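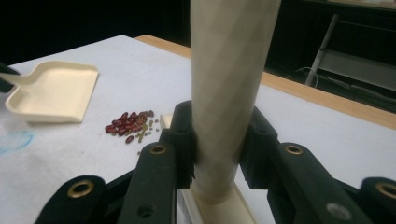 Compte rendu de la réunion du groupe applications mobiles, 2021-01-22, en visioconférence

Présents : Orsolya Kerekes, Cornel Jitaru, Thijs Timmermans, Ebony Goodwin (jusqu'au point 3)
Excusé : Illia Maksymiv
Rédaction : Cornel Jitaru

1. Compte rendu précédent
Adopté sans modification. Thijs relève que deux des actions inscrites y figurent depuis septembre. Elles sont reconduites, une fois de plus.

2. Sauvegarde automatique dans Balwood
L'éditeur annonce une synchronisation « instantanée » dans la bêta Android. Thijs l'a installée sur 4 téléphones : sur l'un d'eux, les notes arrivent avec 45 minutes de retard, et l'assistance répond qu'il faut désactiver l'économie de batterie. Orsolya demande ce qu'il reste d'instantané dans ces conditions. Pas de réponse. La bêta n'est pas déployée. 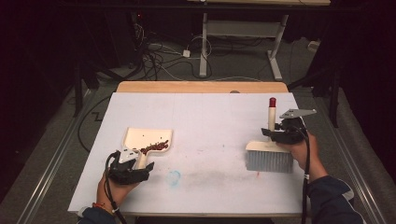
Ebony rappelle que la version stable perd encore les pièces jointes lorsqu'on passe du Wi-Fi au réseau mobile. Le ticket est marqué « résolu » chez l'éditeur. Il ne l'est pas chez nous. Ebony le rouvre avec les journaux.

3. Passage à Prosser
Usberg propose 30 licences à 119 euros l'unité, avec reprise des données existantes. La démonstration était convaincante — sur un compte préparé par leurs soins. Cornel voudrait voir l'import tourner sur nos propres carnets avant de parler de prix. Orsolya note que le devis ne dit rien de l'export, et qu'on entre en général plus facilement dans ce genre d'outil qu'on n'en sort.
Décision : pas de signature. Thijs demande un accès d'essai et un engagement écrit sur le format d'export.

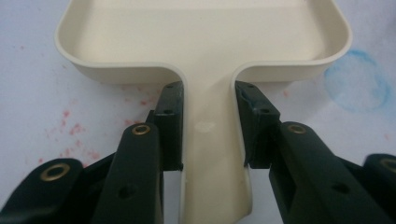
4. Notifications de Sekerau
La dernière mise à jour a réactivé toutes les alertes, y compris celles que chacun avait coupées. L'éditeur parle d'une « expérience repensée ». Cornel prépare une fiche de réglages d'une page. Thijs doute qu'elle soit lue.

5. Divers
Illia a transmis par écrit une question sur la prise en charge des tablettes anciennes. Reportée, le message ne précisant pas les modèles.

Prochaine réunion : à fixer par messagerie, après réception de la réponse d'Usberg.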